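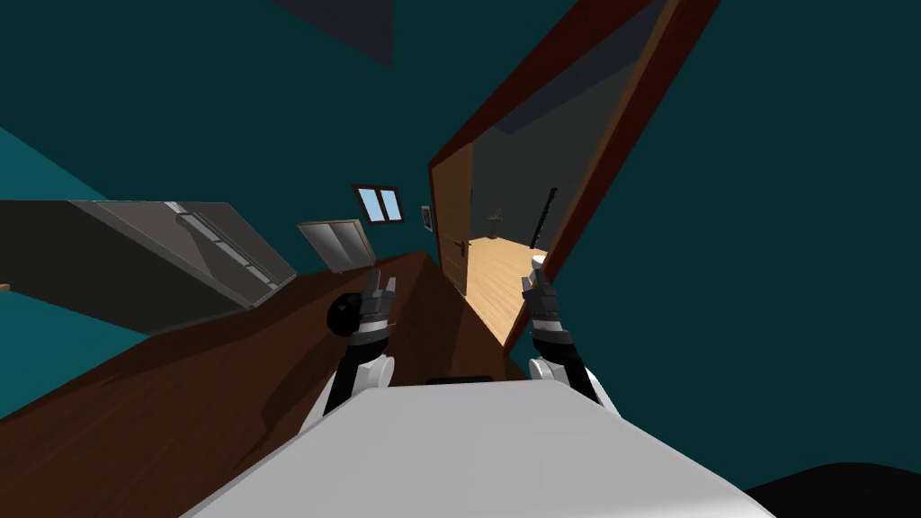 Sunday, February 28, 2021

Checked the fence line on the east side of the Usum plots with Birgit. Two posts down and the bottom wire pushed in near the culvert. Dung on the path, old. Retied the wire and left the posts for Réjean, who has the auger.

Of the 65 households on the list, six still haven't sent back the crop damage form. Lai-ching will call them. The form asks for acreage but most people answer in rows, so the totals for maize are no good yet.

Chili rope: the batch with more grease held its smell better than the thin one. Mix for next time is 3 parts grease to 2 parts ground chili. Wear the long gloves – my wrists burned all evening.

Ok-hee wants the corridor map redrawn before the council meeting. The Tunico version puts the crossing north of the tank, and the farmers say the herd has used the south bank every July. I marked both on the paper copy.

Sheila has the key to the seed store. Still need: staples, a second roll of wire, batteries for the siren at plot six.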